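Porneo Soft Items: data card

Version 2, last changed 27th October

Summary

Porneo Soft Items is a set of recordings of a robot arm working with cloth on upholstered furniture. We made it to study one narrow question: does a policy learn better where to close the fingers if, during training, it must also predict how far the fingertips are from the cloth? We call this the distance head. The method is described in the Heditz report, and this card covers only the data.

Setting

All recordings use a gripper with two fingers. The surface is grey upholstery, and the item to be picked is a piece of clothing or other cloth, folded or crumpled. We chose grey fabric under cloth on purpose. On a hard table the fingers can slide below the edge of the item, but a cushion gives way a little and the fingers may catch the cover too.

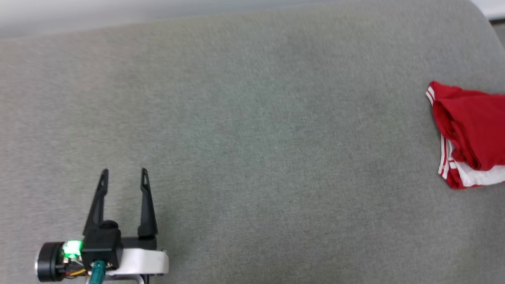

Every episode starts with the gripper open and away from the item. The operator moves it to the cloth, closes, lifts and puts the item down again on the same seat. If the fingers take hold of the seat cover, the episode is kept and gets the label "cover". Please do not remove these episodes before training, as the distance head needs them.

Files

Each episode is one folder. It contains the video from each camera, the joint positions, the gripper opening and a text file with the labels. Times are given in seconds from the start of the episode. The recordings made in May have no gripper opening, and the loader fills this field with zeros.

Result so far

We trained the policy with and without the distance head, using 8 random seeds for each. On items that were not in the training set, the version with the distance head reached a success rate 29 points higher. Most of the gain comes from flat, thin cloth. For thick items we saw almost no difference, and we cannot yet explain this well.
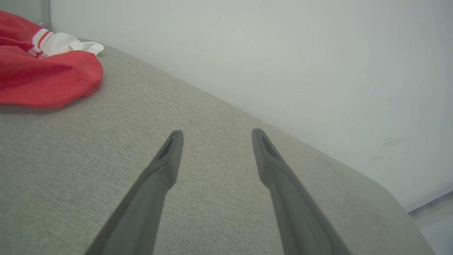
The distance labels were computed from the arm position and a height map of the seat, so they are less exact near rounded edges of the cushion. We mark these parts with the flag "edge". In our own training we gave them half weight.

Known problems

The wrist video and the joint positions can differ by one time step. Tannous, our older loader, does not correct this. Use the Celtside loader instead, or shift the joint positions yourself.

Use

Free for research and teaching. If you publish results, please state which version of the data you used.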